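2019-11-17

Okay, so I said I'd write down what I think of the Iridlow hand grip before the trial runs out, and there are 4 days left on it, so tonight's the night. Tea made, feet up, wrist slightly sore (more on that in a minute).

The short version is that I like it a lot more than I did last week. I went in with such high hopes for the Treto kit back in March, and we all remember how that went – the thing lived in its case and came out for visitors. Iridlow is a much simpler offer. You get the grip, two fingers, a spare set of pads, the mount and the software, and you walk around picking things up with it while it records. Then the recordings go off to their service, which cleans them up and hands back something a robot arm can learn from. I was skeptical about the cleaning up part. I still am, a bit!

But the grip itself is a pleasure. The squeeze is light, lighter than Treto's by a mile, and it opens nice and wide. I did 70 runs this morning before I wanted a break, and with the old kit I was shaking my hand out after 40. My wrist does complain on anything where I have to come in low and flat, like reaching into a tray, and I wish the handle had a little more tilt to it. I've put that on my list for them. They do write back, I'll give them that, and fast too.

The pads I'm less sure about. They pick up dust like you wouldn't believe, and they scuff. I asked if there was a tougher kind and was told the Ticona pads fit the same fingers, but those are sold separately (of course they are) and the price made me close the tab. I may try one pair. Cloth is what we handle most, knit things and soft things, and a pad with no grab left in it is no good for that. I want to know how many runs a pair is good for before I say yes to a whole year of this.

The software was grumpy for the first hour. It wanted an update, then it wanted a restart, then it forgot the mount settings and I had to do the whole setup dance over again. After that it behaved. I love that you can throw out a bad run right away and do it over, and I threw out plenty, mostly me being clumsy and going in crooked.

Saving a few from today so I can look back at how everything was set up.
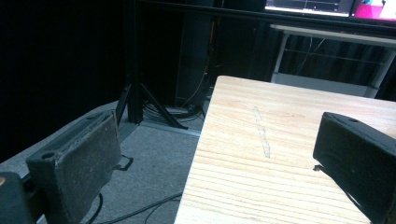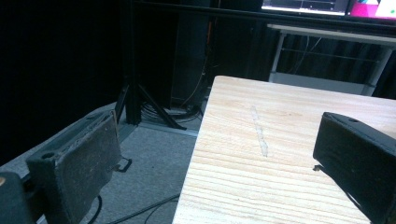
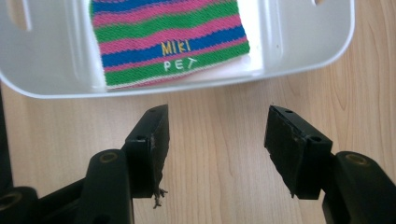 So, do we keep it? The count stands at 1274 runs for the whole trial, and I can't see us having gotten anywhere near that with Treto. The Arkow people want a decision from me too, as they've been holding a quote open, and their kit does look gorgeous on paper. But it's heavier, and you have to buy the arm with it, and I don't need an arm! I need something I can pick up in the morning and put down at lunch without reading a manual.

I think I'll ask Iridlow for one more month at the trial price and see if they blink. If they throw in a second set of pads I'll sign. I also have to remember to ask about the tilt on the handle again, and whether the carrying case comes in a smaller size, as the one I've got doesn't fit on the shelf and I keep kicking it.

Bed now. Ice on the wrist first.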